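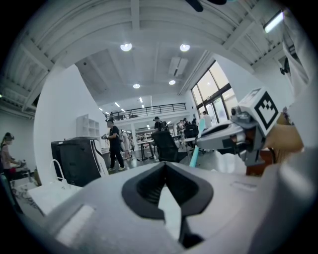 The main room, looking back toward the mezzanine.

Dramport is not on the way to anything, so most of the people at the Vastcombe open day in April had made the trip on purpose. I drove over in the morning and parked on Lloyd Street, a short walk from the door.

Demus took over the building two years ago and uses it as a shared workspace. The sign-in sheet at the front had a floor plan stapled to it. The ground floor is listed at 2283 square feet and the mezzanine at 1223, which surprised me. From the street the place looks like one story.

Inside, it is bright. The walls are white and so is the ceiling, which is high, with corrugated panels and exposed white beams that curve over the room. There are round recessed lights set into it, plus a long fluorescent tube, and farther back thin linear lights run off over the upper level. A ceiling fan hangs there too. I asked if the fan was enough in summer and was told to come back in July and see.

The mezzanine goes across the back and has a black metal railing with vertical balusters. We went up in groups of 8, and I waited through two groups for my turn. It is quieter up there than I expected with so many visitors below, though you still hear every chair that gets dragged. I would want a rug or two if I worked there all day.

The tour took 32 minutes. Most of it was about the renovation: the wiring, the order the work was done in, and a long delay over the front door. There was less about how the space is shared out, and I had to ask twice about storage. Members get one shelf each and can rent a second.

Coffee was by the entrance and ran out before noon. The restroom is down a short hall and is easy to miss – go past the coat hooks and turn left.

If you plan to go to the next one, get there when the doors open at 10. By the time I left, the line for the mezzanine was almost back to the sign-in table, and the parking on Lloyd Street was full.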